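Notes for session four of the shared-shop robot build. If you missed last time, read the cabling part first, then come find me or Darragh at the bench before you power anything up.

## Where we are

The arm moves, the gripper closes, and the bin picking sort of works on a good evening! My controller script is up to 2371 lines, which is embarrassing, and Min-kyu Song has offered to help me cut it down in March. Until then please don't edit it directly. Make a copy, put your name in the file name, and we'll merge by hand.

## Cabling

Everybody wants to skip this and everybody pays for it later. A cable that runs along an arm has to survive every pose the arm can reach, so you leave a loop at each joint and tie the bundle down on the rigid parts between them. Too little slack and you yank a connector. Too much and the loop drops into your workspace and catches on things (ask Soo-ah Heo about her first try).

How I check it:

- Jog each joint slowly to both limits, one at a time, with a hand on the stop button.
- Watch the loop, not the gripper. Your eyes will want to follow the gripper.
- Do the wrist last. It's the fussy one.
- Snug the ties by hand. You should still be able to slide the cable a little.

## Bins and clamps

We clamp the bins to the bench now. Before that, one good bump would shift a bin and the next 15 picks would all land off by the same amount - I spent a whole night blaming the camera calibration for that. Clamp first, then calibrate. If you loosen a clamp, even for a second, redo the calibration and write it on the whiteboard.

## Choosing objects

Mix your shapes. A cube is the friendly one, and you should absolutely start there, but long thin things lying side by side will teach you a lot more about your grasp planner. Metal brackets are good too, especially when they come to rest at odd angles. Beatrice Magesa keeps a box of odds and ends under the bench, so help yourself and put them back.

A mixed bin, with the arm over it and the cable looped around the orange joint cover: 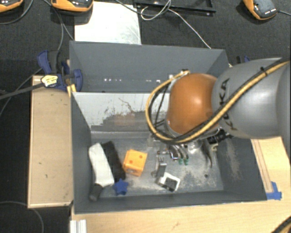
## For next time

Bring your copy of the script and one object you think the gripper will hate.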